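September, home notebook, 9:40 pm

Second week of handing over the evenings. The rule I set myself: if a job is on someone else's list, I don't touch it, fix it or comment on it until the list comes down on the 24th.

Dishwasher. Loaded by the kids, bowls facing the wrong way. Left it. Ran it as it was. Two bowls needed a rinse after, which took less time than I normally spend reloading the whole thing.

Lunches. Ingvar Stougaard has these now. He packs them at night and I used to do it at 6 am, so I got up at the usual hour with nothing to do and stood in the kitchen. Went back to bed for almost 12 minutes. Need a better plan for that slot.

Bath and bed. Hardest one. I could hear them going past lights-out and I went as far as the stairs. Sat down on the second step and stayed there – they settled without me.

Things I took back this week: the school form for the Gollitdale trip (deadline, no choice) and folding the towels (no excuse).

Shoulders better. Less headache in the afternoons. I snapped once, over the shoes by the door, and apologized before dinner.

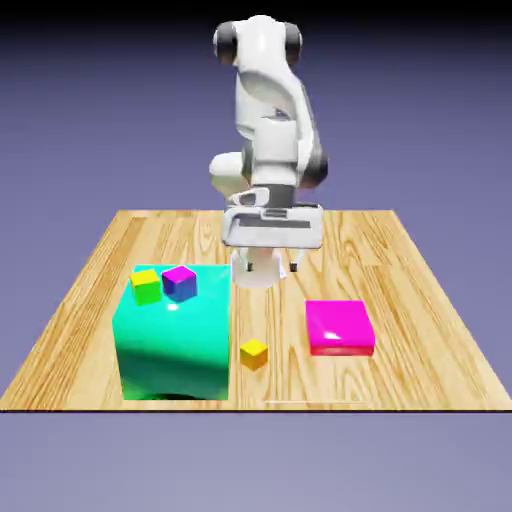
Ingvar read the list over and thinks the towels should go to him for good, and that I should stop asking how the lunches went, as asking counts as checking. Fair. Added to the rules.

For next week:
Give up the grocery order, including the brand of oats.
Pick something for 6 am that isn't housework. Walk, or the library book.
Ask for help once a day, out loud, before I'm tired.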